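Search this site Enter keywords Go

The Great Kitchen Sort-Out, in Pictures

Posted February 27, 2019 by the Hegyi Kitchen Diary

I've been promising a gallery of the kitchen sort-out since November, when the shelf over the fridge finally gave up and I had to move everything off it in one evening (not a relaxing evening, I can tell you!). The rule I set myself was simple enough. Everything comes out, everything gets a turn on the table, and nothing goes back in a cupboard until I've decided where it lives.

I gave myself six evenings and a budget of 70 pounds for boxes, hooks and shelf liner. I spent 50 of it, mostly at Granesel, the little hardware place by the station, and I'm still a bit smug about the change.

I started with pans, because pans are what annoy me most. Ours used to be stacked in one wobbly tower next to the oven at Nenumby Road, and whichever one you wanted was at the bottom. Now they stand side by side and the lids stay on. It takes up more room and I don't care one bit, it's lovely.

Cups went next. I'm hopeless with cups, I'll keep one for years purely for its colour. The bright ones now have the low shelf, where everyone can reach them, and the plain white lot have gone up high for when we have people round.

Then there were the odds and ends, which took longer than everything else put together! I do these with an open cardboard box in the middle of the table and the bigger things spread out round it. Small bits go in the box first, and I sort them properly once the table is clear. It looks much worse before it looks better, so put the kettle on and keep going.

In the picture: the little blue toaster oven, the black pot with its lid on, a ridged grill pan, teal and green cups, and the box in the thick of it with its flaps up. More to follow when I've done the larder.

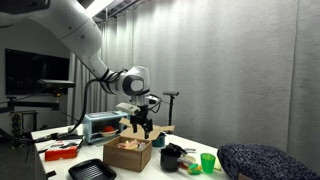 Should a toaster oven live on the worktop or in a cupboard?

On the worktop if you use it most days, with a clear gap round it for the heat. If it only comes out now and then, let it cool completely, empty the crumb tray and put it in a low cupboard so you aren't lifting it down from above your head.

Contact | Copyright Hegyi Kitchen Diary | Back to top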